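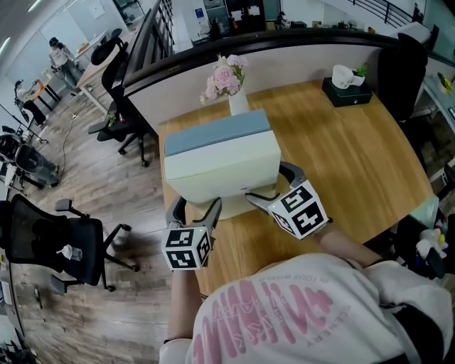

28 Feb 2026. Desk refit, open office, second pass. Purpose is to settle what stays on the single desks inside the curved partition before the layout gets copied to the rest of the row. Last pass was written up from memory and was not much use, so positions are logged as found this time. Along the back of the desk: white vase with pink flowers and green leaves. Right of it, black tissue box with the small green plant in its white cup-shaped planter sitting on top. The cream box with the gray-blue lid stands upright, rear close to the back edge, label at the bottom front. Adjoining surface on the right still has the white plush toy and the colorful bits next to it. Those are personal and are out of scope.

**Box**

Upright takes less desk than flat but it is easier to knock. Handling it by the lower corners is fine. Handling it by the lid is not something I want people to get used to; the fit on the Miken boxes varies from one to the next and two in the last delivery had lids that slid off under their own weight. Returned both. Replacement lids on order, no date given.

Proposed position: upright, label to the front, a hand's width in from the back edge so it can be tipped back without hitting the partition.

**Planter on tissue box**

Saves space. Also means lifting the plant every time the box is refilled, and the Flandlow tissue box opens from the top panel only. Tried a cork pad between the two at my own desk for a week. Pad stays put, planter still has to come off. Would move the planter to the left of the vase and leave the tissue box clear. Watering goes on the list for the vase so both get done on the same round.

**Vase**

Stable enough where it is. Water level to be kept at half. When full it slops if the desk is leaned on, and there was a ring on the wood after the last bunch. Ring came out with a damp cloth and a little Camenzind soap, no mark left. Do not use the spray cleaner from the kitchen on these tops.

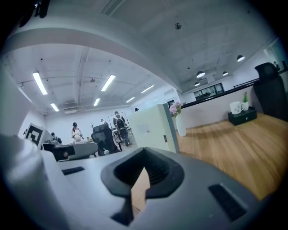 **Sight lines and light**

Anything on the back edge of a desk is seen from most of the floor, and that limits how tall the items there can be. Vase plus flowers is the upper limit. The black rail should stay clear, no mugs or pots on it.

Ceiling is mixed, rectangular fluorescents on one part and dome pendants on another. Budget for replacement lamps is 2,000 for the year, and Brumard quoted some 2,000 for the fluorescent side alone. Not approved. Revisit in May. Until then keep the plants that want light on the desks nearest the windows and rotate.

**Chairs and floor**

Bottles get left on chair seats and beside chair bases. Needs a shelf or a hook bag at each desk, cheapest option first. Cable across the floor toward the long table: cover strip needed, measure before ordering. The last strip was short by a hand and had to be returned.

**Open**

- cork pads, decide yes or no
- lids from Miken, chase
- cable strip, measure the run
- new photo sheet for the desk layout once the planter has moved
- ask whether the tissue boxes come in a front-opening version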